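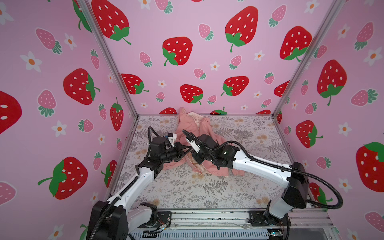
Second Kastberg novel reaches shops

21 October 2019

The Salt Tenants, the second of the Kastberg novels, goes on sale this week from Zanent, the small press that brought out the first book in April of last year. It runs to 438 pages and is available in paperback and as an ebook.

The series follows three generations of a family who keep a chandler's shop in Kastberg, a made-up port on the Baltic, during the last years of the herring trade. The first book ended with the shop mortgaged and the eldest son at sea. The new one opens 14 months later, when a letter arrives from a shipping agent named only as Pitkänen, offering to clear the debt in return for the use of the cellar.

Most of the story takes place over a single winter. The harbour freezes early, the agent's crates begin to arrive by sledge, and the two daughters of the house disagree over whether to open them. Readers who found the first book slow to start may be glad to know that the crates are opened by the end of chapter 2. Those who liked its long passages on rope, tar and lamp oil will find plenty more of the same.
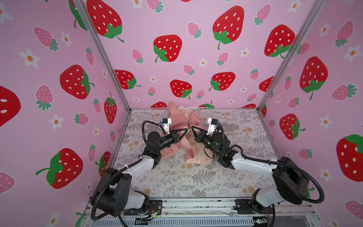
Two robot arms with a pink garment, against strawberry-print paper.

The author, who was a ship's surveyor before turning to fiction, publishes under the series name only and does not give interviews. A note at the back of the book says that the shop accounts quoted in the text are based on ledgers bought at a house sale, and that the prices have been left as they were found, including one for candle wicks that is plainly a mistake. The note also lists the dialect words used by the dockers, with their meanings.

Zanent has printed a larger run than it did for the first book, which sold out twice. Signed copies are limited to 70 and can be ordered only from the Clirndale Bookshop, which is also hosting a reading by two local actors next month. Tickets are free but must be booked at the counter or by telephone. The shop will hold unclaimed tickets for up to two days.

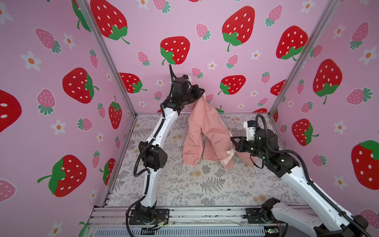 Zanent has also changed the look of the series. The first book had a plain grey jacket with a small woodcut of a gull, and some booksellers complained that it was easy to miss on a table. The new jacket carries a repeating pattern taken from a cabin wallpaper described in the story, dark blue with white anchors. It is less cheerful than the big red strawberries and white flowers on the pink panels in the photograph, but it should be just as hard to overlook. The first book will be reissued in a matching jacket before Christmas, with a corrected family tree.

A third and final volume is being written. Zanent has not given a title or a publication date, though the last page of The Salt Tenants promises that it will begin in the spring thaw, on the morning the ice leaves the harbour.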